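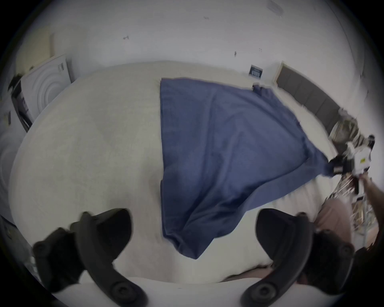

Cama con cubierta clara.

Inicio | Entrenamiento | Categorías juveniles | Calendario | Contacto

Sábado, 25 de julio de 2020
Por Wubit Admasu

Cómo preparar la semana previa a un partido de eliminatoria

La semana de un partido eliminatorio se planifica hacia atrás, desde la hora del saque inicial. Este es el esquema que usamos en Setthorpe con el equipo juvenil de fútbol americano.

1. Primer día: video y recuperación. Sesión de 40 minutos con las jugadas del rival en tercer down. Después, trote suave y estiramientos. Sin casco.

2. Segundo día: instalación. Se presenta el plan ofensivo completo. Conviene limitarlo a unas 70 jugadas; con más, los suplentes se pierden.

3. Tercer día: contacto. Es el único entrenamiento con equipo completo. Las series de zona roja van al principio, con las piernas frescas.

4. Cuarto día: equipos especiales. Despejes, patadas cortas y regreso de patada. Repita cada formación 7 veces con el cronista de banda marcando el tiempo.

5. Víspera: repaso caminando, sin balón en la primera mitad. Reparta la hoja de jugadas y confirme la salida del autobús.

El descanso cuenta igual que el campo. Pida a los jugadores que se acuesten a la misma hora toda la semana y que dejen la bolsa hecha la víspera.

El día del partido, la última comida fuerte va tres horas antes. Lleve agua de sobra y dos juegos de tacos por línea ofensiva si el pronóstico da lluvia. El año pasado, en el campo de Ferkness, jugamos toda la segunda parte con barro.

Comentarios (3)

Abenezer Tilahun: ¿El tercer día lo hacen también con los lesionados leves?

Wubit Admasu: No, esos van aparte con el preparador.

Praron: Nosotros pasamos los equipos especiales al segundo día y nos va mejor.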